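Robot Practice Worlds: A Look at the Farex Kit

Robots have to practice, just like people do. A robot arm that has never picked anything up will bump into things, squeeze too hard or close its fingers on empty air. If that happens in a real room, something might break. So a lot of robots start out by practicing inside a computer.

The computer draws a pretend room with a pretend robot in it. This is called a simulation. If you have played a video game where balls bounce and boxes fall over, you have already used one.

Farex is a simulation kit for classrooms and clubs. It is made by a company called Hinix. We used the April version to find out what it does and how well it works for readers your age.

What is in the kit?

Farex is a program, so there is no robot in the package. You get a download code and a printed guide. Once the program is running, you choose a room, a robot arm and something for the arm to pick up. The kit has 400 things to choose from, including cups, toy blocks, spoons, hats and shoes.

You can change the color of the walls and make the lights brighter or dimmer. You can also move the object to a new spot or turn it on its side. Then you write the steps for the arm, using blocks of code that snap together. Press Run and the arm tries to follow your steps.

How does a robot pick up a shoe?

Shoes are hard for robots. A toy block has flat sides, and it is the same shape whichever way you turn it. A shoe is wide in one place and narrow in another. It has straps or laces that stick out, and it can be lying on its sole or on its side.

A robot arm picks things up with a gripper, which works a bit like your thumb and one finger. Before it can grab the shoe, the gripper has to be in the right place above it. It also has to be turned the right way, so that its fingers will go down on both sides.

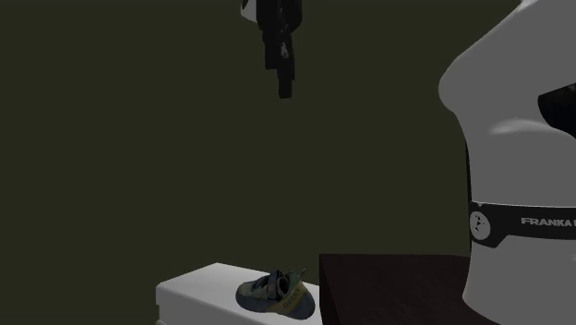 A computer-made climbing shoe lies on its side on a white box. The black gripper hangs above it, and the big white shape on the right is part of a robot arm.

A program for this job has several steps. First the arm moves over the shoe. Next it lowers the gripper. The fingers close, and the arm goes back up. If the shoe comes up too, the screen shows a green check mark. If it slips out, you can change one of your steps and try again.

We began with the gripper turned the wrong way, and it pushed the shoe onto the floor. Pressing Reset put everything back. It took us 3 tries to get a check mark.

Why practice so many times?

One good try doesn't mean the robot has learned much. What if the shoe is a little farther away next time? What if the room is darker?

Farex has a setting called Long Practice that moves the object a little before every try. We left it running while we ate lunch. When we came back, the arm had made 2,111 tries, and it had picked up the shoe in nearly three out of four of them. Nobody could do that many by hand over lunch.

A pretend shoe is still different from a real one. Real shoes bend and squash, and real floors can be slippery. Engineers who practice in simulation have to test again with a real arm afterward.

What we liked

The Reset button is fast. The pictures are clear, and you can look at the arm from the front, the side or the top. The printed guide explains new words the first time it uses them.

What could be better

The lights in some rooms start out very dim, and the slider to change them is hidden in a menu called Stage. The program was slow on our older laptop. There is no way to save more than 3 rooms, so a whole class would have to share or start over each time.

Who is it for?

The guide says ages 9 and up. You should be able to read the code blocks and know what an angle is. Younger children can use it with a grown-up. If you have never tried block coding, Hinix has an easier program called Plilton, where you steer a cart around a maze.

Words to know

Gripper: the part of a robot that holds things.

Link: one of the stiff pieces that make up a robot arm. Links are connected by joints.

Simulation: a pretend version of something, run on a computer.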